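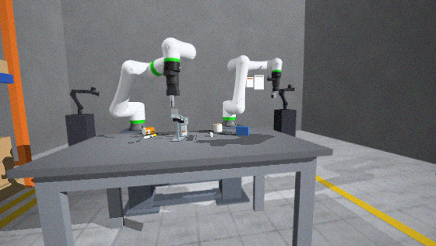 The two-arm table at Murier, drawn by a computer. Each arm has a black gripper that points down.

How do you set up a robot table?

My name is Gemma Valentini and I take care of robots. In our workshop in Plalstead we have a table with two arms. Today I will tell you how we make such a table ready for work, and how we keep it in good health.

First we build it in the computer

Before we touch the real arms, my colleague Romain Bailly makes a copy of the whole place inside the computer. He puts in the table, the two white arms, the walls, and even the yellow lines on the floor. This copy is called a simulation. It is a little like a video game, but the sizes must be right. If the arm bumps into the table in the simulation, we only laugh and start again. If it bumps into the real table, I have to spend the afternoon with my tools!

Romain also puts things on the table for the arms to practice with. There is an orange bottle lying on its side, and there is a blue box. A bottle can roll and a box cannot, so the robot must learn to hold them differently.

Where is zero?

Every arm has joints, like your shoulder, your elbow and your wrist. You know where your elbow is, even with closed eyes. Try it now. A robot knows this too, but only if somebody has told it where to start counting. We call this place "zero."

To find zero, I move each joint slowly until two small marks meet. Then I press a button and the robot remembers. After this I send the gripper to a point on the table that I have measured before. It may miss this point by the thickness of a hair, not more. When it misses by more, I do the joint again. Once I did the same joint 5 times, and then I found a crumb of my own lunch under the ruler.

Taking care of the fingers

The gripper is the hand of the robot. Its fingertips work hard, so they get dirty and they wear down, like the soles of your shoes. Every morning I do this:

Press the stop button and wait until the arm is still.
Wipe the fingertips with a soft cloth.
Look for cracks.
Open and close the gripper three times and listen.

Why do I listen? A healthy gripper makes a soft hum. If it clicks, a screw may be loose. In July we heard a click which came only when the gripper was opening. Nosipho Du Plessis took off the fingers and found a tiny screw that was half out. The repair took 15 minutes, and most of it was looking for the right screwdriver.

Words to remember

Joint: a place where the arm can bend or turn.
Gripper: the part that holds things.
Simulation: a copy of something inside a computer, used for practice.
Zero: the place where a joint starts to count.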